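Week 6 – bin picking cells, house rules and good practice
Apr 9, 2021. Notes for those who missed it, typed up fast, sorry

Carry on from last time – risk assessment first, then programme, then run. Same order every time, even for a ten-minute test.

BEFORE POWER
Walk round the cell. All the way, not just the side you came in on.
Bin fixed? Push it by hand. If it shifts, it isn't fixed. Clamps go on the bin edge, handles where the arm won't sweep.
Clamps count as obstacles. Put them in the collision model. Most common mistake on the Gruvgate sheet last November, people modelled the bin beautifully and forgot what was holding it.
Tape marks on the bench = agreed positions. Don't move tape. If tape has lifted, re-measure, then re-tape.
Loose sheet, offcuts, spare tools – out of reach of the arm or off the bench.

CABLES AND HOSES
Enough slack for the worst pose, not the home pose. Jog the wrist through its full turn at slow speed and watch the loops.
Hose loops at the gripper: look for rubbing and kinks. Fittings pushed fully home, tug each one.
Cables on the floor get a cover or get re-routed. No exceptions for "only today".

SPEED AND PEOPLE
Teach mode is capped at 250 mm/s at the tool. Cap is a cap, not a target.
One person holds the pendant, and that person is the one who says "moving". Out loud.
Hands out of the bin whenever drives are on. Reaching in to straighten a part = stop, drives off, then reach.
Reset is done from outside the cell, with a clear view of all of it. Sachiko Amano's rule and it stays.

LOADING THE BIN
Mixed items, hard and soft together. Cloth is good practice for the gripper and bad for the vision, so log it as its own class.
Leave some things bunched up and at least one on its own. Items against the wall are the hard ones – note the approach angle used.
No glass, no blades, nothing with liquid in it.
Scratches and shiny patches in a metal bin give false depth readings. Take a backgroud scan of the empty bin before each session, not once a week.

LOGGING
Every attempt goes in, failed ones too. The Harju set has 1,248 picks and is only useful becuase the misses were kept.
Write down: item, approach, grip type, result, who had the pendant.
A run is 100 attempts. Stop early and it's a part run, say so.
Any contact with the bin wall is an incident, even a light one. Two in a session and you stop and recheck the frame.

STANDARDS TO READ
ISO 10218 parts 1 and 2. ISO 12100 for the risk assessment method. Read the definitions first, half the arguments in class are about words.
Trustwood checklist is on the shelf by the door, use the newer one. Stalo form for handover between groups, signed by both sides.

For next week: draft your own pre-start check, one side of A4, for a cell like the one below. Bring it printed.

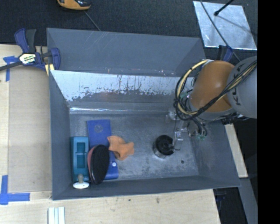

Comments

Stalo form still asks for the pendant serial number twice, can we drop one? Also I'd put the cable check before the clamp check. We do it that way round in our group and it saves a second lap of the cell.

Does a part run count towards the total if the stop was for wall contact? Lost one that way and wasn't sure how to log it.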